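Ticket : Synchronisation des créneaux en ligne, cabinets du réseau Yakubu
Produit : Stukstead Rendez-vous, module patient
Priorité : haute
Statut : résolu, surveillance en cours
Ouvert par : Davina Chisholm, coordination des secrétariats
Pris en charge par : Obed Ansah, support niveau 2

Description initiale (Davina Chisholm)

Depuis l'ouverture des lignes ce matin, plusieurs secrétariats signalent que des patients se présentent pour un rendez-vous pris sur le portail, mais absent de l'agenda du médecin. Le patient a bien son SMS de confirmation, avec la bonne date et le bon praticien. Dans l'agenda, le créneau apparaît libre, et dans certains cas il a été redonné à quelqu'un d'autre par téléphone.

Les cabinets concernés sont ceux qui utilisent l'agenda Nonix. Le centre de Lonham, qui saisit directement dans Stukstead, n'a rien remarqué. J'ai demandé aux secrétaires de ne plus attribuer de créneau par téléphone sans vérifier aussi côté portail, mais cela double le temps d'appel et elles ne tiendront pas longtemps comme ça.

Réponse du support (Obed Ansah)

Bonjour Davina,

Je prends le ticket. Pouvez-vous m'envoyer deux ou trois cas précis avec l'identifiant du rendez-vous (celui qui figure en bas du SMS), le nom du cabinet et l'heure à laquelle le patient a réservé ? Pas de nom de patient ni de motif de consultation dans le ticket, s'il vous plaît.

Merci également de me dire si les annulations faites sur le portail remontent normalement.

Davina Chisholm

Cas envoyés par la messagerie sécurisée. Les annulations remontent. Les déplacements de rendez-vous, c'est variable : l'ancien créneau se libère bien, le nouveau ne s'inscrit pas toujours.

Obed Ansah

Reçu. Les rendez-vous existent tous dans la base du portail avec le statut « confirmé ». Ils sont partis dans la file d'envoi vers Nonix et n'ont jamais reçu d'accusé de réception. La file contient à cet instant 578 messages en attente. En temps normal elle est vide ou presque.

J'ai relancé le service d'envoi. La file est descendue à 370 puis n'a plus bougé. Les messages passés correspondent à des annulations et à des consultations de suivi. Ceux qui restent sont des créations de rendez-vous ou des déplacements.

Je désactive temporairement la réservation en ligne pour les cabinets sous Nonix afin d'éviter de nouveaux doublons. Le portail affichera le numéro du secrétariat à la place du calendrier.

Davina Chisholm

D'accord pour la désactivation. Prévenez-moi avant de la lever, j'ai des secrétariats qui ferment entre midi et 14 h et qui ne liront pas un message envoyé à ce moment-là.
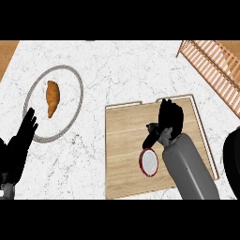

Autre point, remonté par Abena Laryea au cabinet pédiatrique : chez elle, les rendez-vous de vaccination pris en ligne arrivent bien dans l'agenda. Ce sont les premières consultations qui manquent. Je ne sais pas si cela vous aide.

Obed Ansah

Cela aide beaucoup. La différence entre les deux types de rendez-vous, côté échange, est le champ « motif ». Pour la vaccination il est rempli avec un code de liste. Pour une première consultation, le patient saisit un texte libre, et ce texte est transmis tel quel.

J'ai comparé un message passé et un message bloqué. Le serveur Nonix répond par une erreur 400 sur le second, avec la mention « champ motif : format non accepté ». Notre service d'envoi traite cette réponse comme une panne momentanée et réessaie indéfiniment au lieu de lever une alerte. Il y a donc un problème de format d'un côté et une mauvaise gestion du rejet de l'autre.

Je transmets à Nnamdi Oyelaran, qui s'occupe des connecteurs.

Nnamdi Oyelaran

Confirmé. Nonix a appliqué une mise à jour de son interface qui n'accepte plus le texte libre dans ce champ, uniquement un code. Le texte doit maintenant passer dans le champ « commentaire ». Le changement était annoncé dans leur note technique de décembre, mais notre connecteur n'avait pas été modifié.

Correctif préparé :
- motif en texte libre : envoi du code générique « autre », texte déplacé dans « commentaire » ;
- réponse de type rejet : arrêt des tentatives, alerte au support et mention « à vérifier » dans la liste du secrétariat ;
- SMS de confirmation envoyé au patient seulement après l'accusé de réception de l'agenda.

Testé sur l'environnement de recette avec une création, un déplacement et une annulation. Les trois sont inscrits correctement.

Obed Ansah

Correctif installé en production. Avant de relancer la file, j'ai extrait les rendez-vous dont le créneau a été redonné entre-temps. La liste est dans votre espace de documents, Davina, triée par cabinet. Ces rendez-vous ne seront pas renvoyés automatiquement, il faut rappeler les patients.

Les autres messages sont repartis. File vide, aucun rejet.

Davina Chisholm

Liste reçue et répartie entre les secrétariats. Ayuba Lamptey coordonne les rappels et propose en priorité les créneaux d'urgence gardés en fin de matinée. Vous pouvez rouvrir la réservation en ligne, sauf pour le cabinet pédiatrique, qui préfère attendre d'avoir terminé ses appels.

Obed Ansah

Réservation rouverte pour tous les cabinets sous Nonix hors pédiatrie. Pour ce dernier, la case à cocher se trouve dans Paramètres, Portail patient, Disponibilités en ligne. Abena Laryea a les droits pour le faire elle-même.

Davina Chisholm

Pédiatrie rouverte. Il reste une question d'un secrétariat : le texte du patient s'affiche maintenant dans une bulle au survol et non plus directement sur la ligne du rendez-vous. Est-ce réglable ?

Nnamdi Oyelaran

Oui, côté Nonix, dans les préférences d'affichage de l'agenda : cocher « afficher le commentaire ». Le réglage se fait poste par poste.

Obed Ansah

Je laisse le ticket en surveillance jusqu'à la fin de la semaine, avec un relevé de la file matin et soir.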